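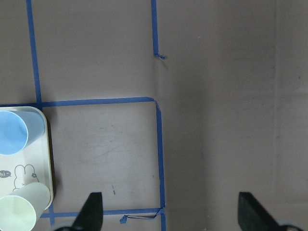

Sosa Rabbit Tray and Cup Rack Set

Home > Table and Drinks > Trays and Racks

Item: Sosa tray and cup rack, two-piece set
Sold by: Pusinholm Table and Kitchen
Availability: In stock at Canville. Collection from Dremport by request.

About the set

The Sosa set is a drinks tray and a small cup rack, sold together. The tray is for carrying cups to a table and for keeping them in one place once they get there. The rack holds cups after they have been rinsed. Both pieces are light enough to lift with one hand and both will go on an ordinary kitchen shelf.

The set is bought mostly for shared kitchens, break rooms, playrooms and craft tables, where there are a few cups in use and not much space at the sink. It also suits a small flat. It is not a full-sized dish drainer and will not take dinner plates or pans.

The tray

The tray is cream-white with rounded corners and a slightly raised rim. The drawing on it is a cartoon rabbit in thin grey outline, with two tall rounded ears and a tiny flower beside one of them. To the left of the rabbit is a small grey speech bubble with "hi~" in white lettering.

The rim stops small things such as spoons and sugar packets from sliding off the side. It is low, so please do not rely on it to hold back a large spill. A splash from a full cup will stay on the tray if you set it down level and wipe it up soon after.

Paper cups can be carried upright or laid on their sides. Empty cups on their sides will roll a little on the flat surface. If you are carrying them any distance, stand them up or stack them.

The tray measures 31 cm by 24 cm. There are no handles. Hold it by the rim at the two short sides.

The rack

The rack is an open white frame made of thin plastic rods, with upright prongs and a flat rectangular base. Cups go upside down over the prongs, one to a prong. Air gets to them from all sides and water runs down to whatever is underneath. There is no drip dish in the set, so stand the rack on a draining board, a folded tea towel or a tray with a rim.

The gaps between the rods are wide. Long thin things such as stirring sticks, straws and chopsticks can be leaned through the rack at an angle. Teaspoons tend to drop through to the base and are better kept in a cup.

The rack is 13 cm high at the prongs. It comes in one piece and needs no putting together.

Which cups fit

Small and medium cups with straight or slightly sloping sides sit best. Children's plastic cups fit well, as do most toothbrush mugs. Heavy stoneware mugs are too much for it: one on an end prong can tip the rack when the other prongs are bare. If you must use a heavier mug, put it near the middle.

Cups with a narrow neck will not go over the prongs. Stand these on the base instead.

Paper cups can be kept on the rack between uses if they are only going to hold water again the same day. We do not suggest washing them.

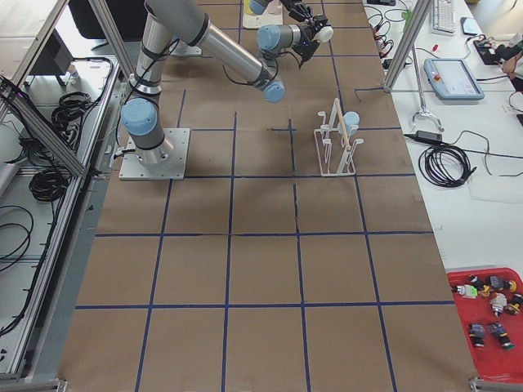
Setting up

Wash both pieces in warm water with a little washing-up liquid before first use and dry them with a soft cloth.

Put the rack on a flat surface. All of the base should be touching. If it rocks, turn it round and try again before deciding it is bent, as worktops are often less level than they look.

Leave a hand's width between the rack and the wall. This lets you lift cups off without knocking them on the tiles.

Load the middle prongs first and then work outwards.

Cleaning

Tray: wipe with a damp cloth, or wash by hand. Do not use scouring pads, wire wool or cream cleaner on the rabbit side, as these will dull the print over time. Tea and coffee rings should be wiped off the same day. For older marks, leave a paste of bicarbonate of soda and water on the spot for a few minutes and rinse it away.

Rack: wash by hand in water no hotter than 60 °C. An old toothbrush is useful where the rods join the base. In hard water areas a white film will build up on the lower rods. It comes off with a weak vinegar solution, followed by a good rinse.

Neither piece should go in a dishwasher, an oven or a microwave. Do not put hot pans on the tray.

Storage

The rack will stand on top of the tray when both are put away. Nothing else should be piled on the prongs. If the tray is stored on its edge, put a cloth between it and anything rough.

What is in the box

1 Sosa tray, rabbit drawing
1 Sosa cup rack, white
1 care card

Cups, sticks and other items are not included.

Details

Tray size: 31 cm x 24 cm
Tray colour: cream-white with grey line drawing
Rack height: 13 cm
Rack colour: white
Dishwasher safe: no
Microwave safe: no
Guarantee: 24 months

Delivery and collection

Orders go out from Canville on working days. The set is packed in one carton with the rack on top. Please open the carton the right way up, following the arrow, as the prongs can catch on the flap if it is pulled open from the bottom.

Collection from the Dremport counter is free. Wait for the message saying your order is ready before you set out. We hold collected orders for 13 days and then return them to stock and refund the card used.

Returns

Unused sets can be sent back within 31 days of delivery. Include the care card and the order slip. If a prong has snapped or the tray has arrived chipped, send a photo of the damage with your order number and we will replace that piece. There is no need to return the other one.

Spare parts

The tray and the rack can be bought separately as replacements by customers who already have the set. Ask at the Dremport counter or use the contact form and put "Sosa spare" in the subject line. The earlier rack, sold until December, had a slightly narrower base. It works with the present tray in the same way.

Bulk orders

Nurseries, offices and clubs ordering more than 24 sets should contact us for a price before ordering. Larger orders are sent on a pallet and need someone on site to sign for them.

Page last updated Feb 10, 2026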